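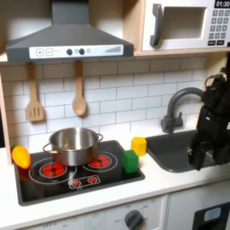

Who decides what gets read out on a community radio station? At ours it's whoever turns up to the Tuesday meeting, and I'd love it to be more of you.

I've been doing the local news slot on Mamo for three years now and I still get emails asking if somebody "upstairs" signs off the scripts. There is no upstairs! There's a room over a carpet shop in Flallby, one decent microphone and a rota on the wall. If you live in the area and you've got something to say about the buses or your landlord, you can come and say it.

What's worrying me is the licence. The renewal form has to be in by December, and this time they want proof that people listen as well as proof that we exist. We got 382 replies to the listener survey, up from 290 last time (thank you, thank you), but a lot of them skipped the page on which programmes you'd miss. If that was you, please go back and do it. Paper copies are fine too, just push them through the door.

The other thing is Clutar. They've offered to put our shows on their app for nothing, and Montri Srithong thinks we should take it, as half his phone-in audience is under thirty and doesn't own a radio. I'm less keen. Their terms let them drop any programme without telling us why, and I've read that paragraph about six times hoping it would get better. Montri and I are going to argue it out on air on 21st September, straight after the music hour, and the lines will be open all the way through. Ring in and take a side, even if it's his.

Recent items
Montri's phone-in: the rent special
Why we stopped running Dinent's adverts
Learn to edit audio in an evening
Letters: bring back the late show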